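**Bimanual planner: one arm waits forever when goals are close together**

posted by kavasska_nights

Running two arms off one planning node, Plovar for planning, Honix for the control side. Task is stupid simple on paper. One arm gets the carton, other one gets a mug off the rack, pour, put back. Each arm alone is fine. Plans come back quick, execution is clean.

Together is where it dies. Left arm gets its trajectory, right arm sits in WAITING_FOR_CLEARANCE until the timeout. No collision reported, no error, just waits. If I move the goals far apart it works. If the carton is next to the mug, never.

What I tried so far:

- bigger timeout (waits longer, great)
- replanning on the blocked arm, same result
- turned off self-collision between wrists, it moves but I don't want to run like that
- fresh calibration on both bases

Control loop is 1000 Hz and I'm not seeing dropped packets. Log says this over and over:

```
[planner] right: swept volume overlap, holding
[planner] right: swept volume overlap, holding
```

Start layout, more or less what the planner gets:

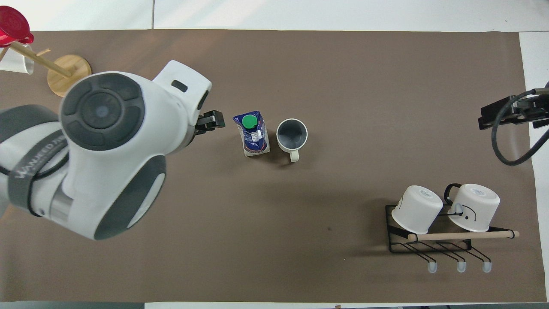

marchand_fan wants to know if the swept volume is built from the whole trajectory or just the part still left to run, because in the Plovar default it's the whole thing, and then an arm that already went past a spot still owns it. Also asks which version.

Edit: version is 2, stock config. And yes, I think it's the whole thing. Didn't know that was a setting. Will look.

---

**kettle_frames**

Had the same hang on a Marchand cell. It's almost certainly the reservation. Default is the planner reserves the full swept volume of arm A untill arm A reports done. If A's last waypoint is a grasp followed by a hold, it never reports done, so B never gets released. Deadlock, but the log calls it "holding" so you think it's geometry.

Fix for us:

```yaml
reservation:
 mode: remaining # was: full
 release_on: waypoint # was: done
 margin_mm: 50
```

Start with 50 for the margin and bring it down slowly once you trust your calibration. If your goals are really close the margin alone can block you even with the right mode — so change mode first, run it, then touch margin. Not both at once or you won't know which one did it.

Second thing. Check what you do with attached objects. When the gripper closes, the object should move from the world scene to the arm. If you skip the detach from world you get the object twice, once stuck to the gripper and once sitting where it was. Then the arm is in collision with its own cargo and some planners just hold instead of erroring out.

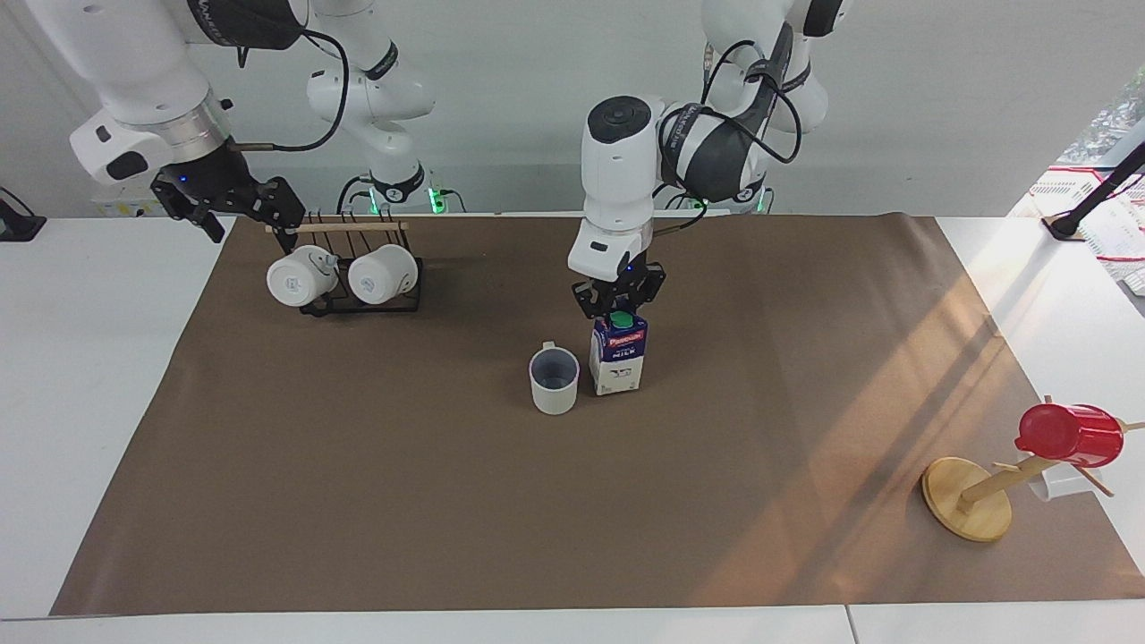 Attach timing matters as well. We were attaching on the close command, should be on grasp confirmed, otherwise the world model runs ahead of the hand. With the left gripper around the top of the carton and the white cup right beside it, a doubled carton plus padding covers the cup too, and any goal on that cup fails before it gets to the solver. Dump the scene at that moment and look for two cartons. Takes a minute.

Also don't leave wrist collision off. You know that already.

---

**sol_d**

just use a mutex per arm?? worked for me

---

**kavasska_nights**

Mutex means one arm at a time, whole reason for two arms is gone. Thanks tho.

kettle_frames it was both. Mode change got rid of the permanent hang, then it started failing for real with a start state collision, and the dump had the carton in there twice. Was attaching on the close command, same as you. Moved it to grasp confirmed and added the remove-from-world call. Right arm plans now while left is holding.

Still get a short hold sometimes at the handover to pour. Margin is still at 50, haven't touched it. Will try lower next and post teh config here if it's stable.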